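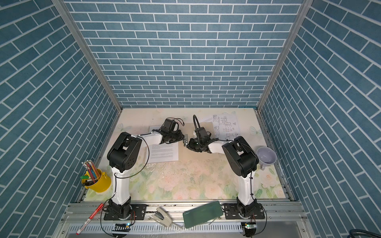

Blue brick paper on the three walls, rose and butterfly covering on the table.

2 min read

Re: [papering] Brick print in a small booth - worth it?

On 2024-04-19 a list member wrote:

> We've papered all three sides in the slate-blue brick from Roduvia and
> I'm sold on it. It hides the joins, it gives the eye something to rest
> on, and it makes a plain box look like a proper room. For the tabletop
> I'd go with something soft and flowery, as a contrast. The shop says
> both will wipe clean for years. Any reason not to do the same in the
> bigger one?

A few reasons, yes, though I'll admit the blue is a nicer blue than I expected.

First, the joins. Brick print is the least forgiving pattern I have ever hung. A plain paper can be a few millimetres out and you'd need to go looking for it. With thin white grout lines, any slip at a corner shows up as a step in the row. You've got silver posts standing where the walls meet, and I suspect they are doing more of the hiding than the paper is. Will the bigger one have posts too? If not, do a trial corner before you buy the lot.

Second, the tabletop. Pale cream with faint pink roses is pretty enough, and the butterflies are so light they hardly count as a pattern. But there are already specks and smudges across the middle, and on a ground that pale they have nowhere to hide. I had the Ferkon cream on a bench and gave up on it after 9 weeks. A mid grey would be duller and I'd still pick it.

As for "wipe clean for years" - wipe with what? I asked Grewal the same thing in April and got a leaflet. Try a damp cloth on an offcut, 20 passes in the same spot, then look at it in daylight. If the print lifts, you've lost an offcut.

I'm also not convinced the two go together. Brick is a hard, busy pattern and the roses want something quiet behind them. Plain blue walls would do it.

What did you use for paste? The Runo stuff let go on me at the top edge.

Related threads
- Hanging paper on side walls: start at the front or the back?
- Getting smudges off pale table coverings
- Runo paste, second attempt
- Offcuts wanted, any brick print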